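Search this manual Enter keyword or fault code

Section 4. Recovery After a Stalled Drawer Closure

This section applies to the Omside drawer-closing routine when run in the Manzano simulator. It covers fault 1843, which is raised when the arm stops before the closing push and the drawer remains open. It replaces the procedure issued in August.

Caution: Do not clear the fault and resume in a single command. The routine stores its last contact target. If the cabinet has been moved or reset since the fault, the arm will travel to the old target and may drive a finger into the drawer panel. Contact of this kind in simulation is to be reported in the same manner as contact on physical equipment.

4.1 Before Recovery

1. Pause the simulation. Do not close the session, as the contact log is held in memory until it is exported.
2. Export the contact log and the joint log to the incident folder.
3. Confirm in the viewer that the gripper is holding nothing and that its fingers are clear of the drawer handle.
4. Compare the current cabinet position with the position stored at the start of the run.

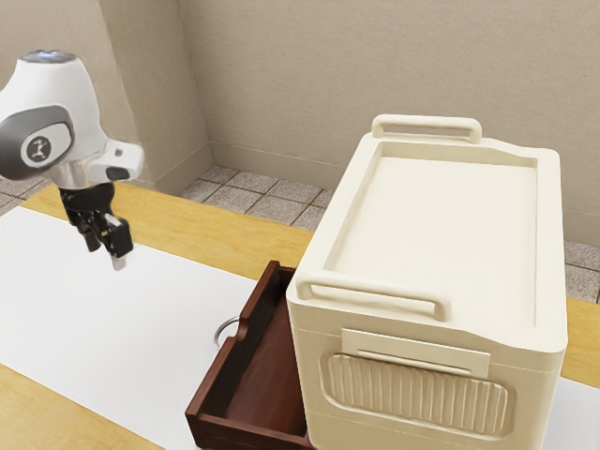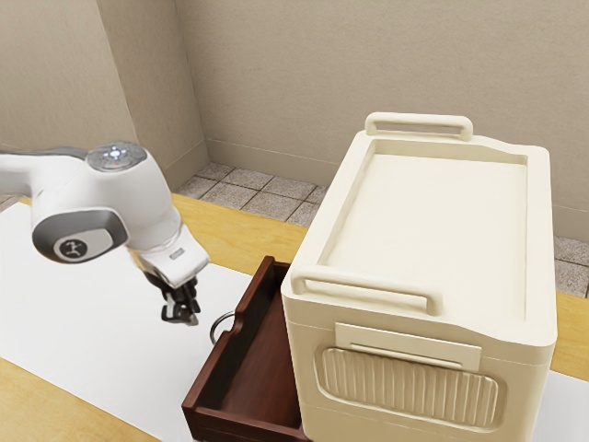 Figures 4-1 and 4-2. Gripper over the white mat, with the cabinet drawer open.

4.2 Recovery

5. Set the arm speed to its lowest value.
6. Raise the gripper vertically until both fingers are above the top edge of the drawer. Sideways motion is not permitted during this step.
7. Return the arm to its home position.
8. Clear fault 1843 and reload the contact target from the current cabinet position.
9. Run the closing routine once, under observation, with the operator ready to pause.

Note: If the fault returns, end the session. A second recovery attempt requires the approval of Aitana Nieto or Valeriano Pacheco.

4.3 Reporting

Complete a Prullow incident form for each occurrence, including those cleared at the first attempt. Record the software version, the cabinet position, and the last step completed. Forms are reviewed by Seren Jarman. Logs must be kept until the review has been signed.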